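Packing firm brings in two-armed robots, retrains bench staff

December 7, 2021

Greenwood contract packer Unell will put two-armed robots on its kitting benches from April, after six months of trials in a curtained-off corner of its warehouse.

The company employs 213 people at the site and says no permanent jobs will go. Thirty bench packers will be offered training to supervise and correct the machines, at their current rate of pay or higher. Casual shifts over the summer peak are likely to be cut back.
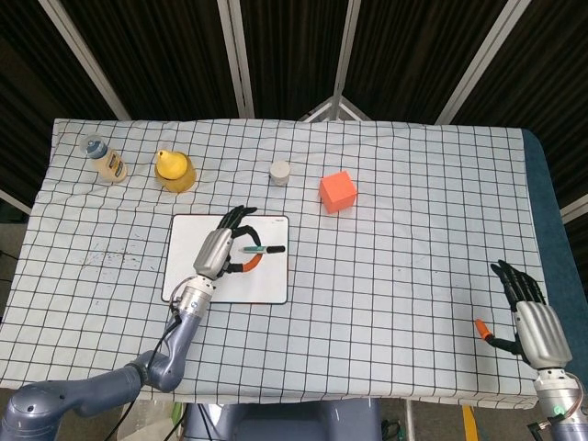 Training has been the slow part, according to operations manager Parviz Parsa. Staff spend part of each shift setting out everyday items on a cloth-covered table and working through how the hands should take hold of them. Squeeze bottles and a foam cube are among the items used, along with a marker on a small whiteboard, where the black fingers have to close over the top while the orange-tipped thumb comes in underneath. "A packer does that without thinking," Parsa said. "We've had to learn to explain it."

The robots' control software comes from Flovska, which has a technician on site during the day shift. Unell has logged 2,833 practice picks since the trials began.

Dougal Haldane, a packer and the elected staff delegate, said people on the benches were split. Some were glad to see the end of repetitive wrist work, he said, while older workers worried about being assessed on a computer.

"They've told us the jobs are safe and we'd like that in writing," Haldane said. "The training's been decent so far – I'll give them that."

Unell said a written agreement on rosters and pay grades would be put to staff before the first bench changes over. The company's Dreseo warehouse is not part of the plan.

We use cookies to improve your experience on this site. By continuing to browse you agree to our cookie policy. Accept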